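Secondhand & Collecting > Flea markets, garage sales, swaps

Paid for a box of plates at a flea market, half of them have hairline cracks. Any comeback?

posted by gevthorpe_plates

Hi all, first post so sorry if wrong section. Went to the Gevthorpe flea market in May, got there 7am, still half asleep. Bought a box of mixed dinner plates off a guy with a van, most of them marked Nalletti on the back, blue rim, little leaf. I've been collecting that pattern for a while and never see more than one or two at once so I kind of lost my head. Paid 50 for the box. Didn't unwrap all of them, they were in newspaper and there was a line behind me.

Got home, washed them, and a bunch have hairlines. You can only see it when you hold them up to the window. Two make that dull clunk when you tap them. The top ones were all perfect of course.

So, do I have any right to go back to him? Is it rude? And can I still eat off the cracked ones or are they wall plates now. Also one has 1903 on the back in with the mark, is that a date or a pattern number? Different from the others, the glaze is more yellow.

Thanks in advance, and please don't just say "should have checked", my sister already did that.

3 replies

lencho_attic

Depends what was said. If he told you they were all perfect then you've got something to argue with. If he said nothing and you said nothing, pretty much sold as seen, at most markets anyway. Some have a rule sheet at the gate, worth a look, Gevthorpe might have an organizer's table you can ask at.

But go back and talk to him! I've sold at Lencho for years and if somebody comes up nice with the plates in hand I will nearly always do something. Money back on the bad ones, or pick something else off the table. What I won't do is when they start out yelling. Bring the cracked ones, bring the newspaper too if you still have it, shows they came out of his box. Go late, when he's packing up, not at 7 when he's got dealers with flashlights all over him.

Eating off them, I wouldn't. Hairlines soak up whatever you put on there and it gets under the glaze, you end up with a brown line and sometimes a smell. Definately no microwave and no oven. Put cookies on a napkin on one, fine. Otherwise hang them, or under plant pots, I have a whole windowsill of them.

For next time. Tap test, every plate, takes no time. Balance it on your fingertips and flick the rim with a nail. Good one rings. Cracked one goes thud. Do it even with a line behind you, they can wait. And the bottom of the box first, never the top.

Same with kitchen stuff generally, pans too. Turn it over, look underneath, wiggle the handle. I've had pans that looked great and rocked like a boat as soon as you set them on something flat.

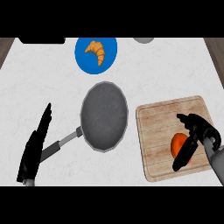 Grey frying pan on a pale table top

Anyway don't beat yourself up, 50 for a box with some good Nalletti in it is not a terrible morning. Count up the good ones and work out what you really paid per plate before you get mad.

vevside_junkie

just bleach them, line comes right out

lencho_attic

Please don't bleach them. Takes the stain out for a bit, crack is still there, and it can get in behind the glaze and lift it. Seen whole rims flake off. If you must, regular drugstore peroxide, and then it's for display only.

teapot_and_lid

On the number. Can't say for sure without seeing it, but I have Nalletti with four digit numbers that can't be years. Got a gravy boat here that says 2365, so unless it's from the future that's a shape or pattern number. Mine is pressed into the clay, not printed. If yours is pressed in too I'd guess same thing. If it's printed as part of the mark, with the leaf, could be a date, or the year they say the firm was started, lots of potteries put that on. Doesn't mean the plate is that old.

Yellower glaze could just be a different batch. Or more wear. Put it next to one of your good ones in daylight and compare the foot ring, is it rough or smooth, same width? That tells you more than the color.

Would not pay extra for it on the number alone and wouldn't tell a buyer it's 1903 either.

Oh and don't stack the cracked ones under the good ones, weight finishes them off. Paper towel between each.

gevthorpe_plates

Thank you!! Number is pressed in, so pattern number I guess, oh well. Did the flick thing on all of them and found 2 more thuds, ugh. Going back next month with the bad ones and the newspaper, will be very polite. Not bleaching anything.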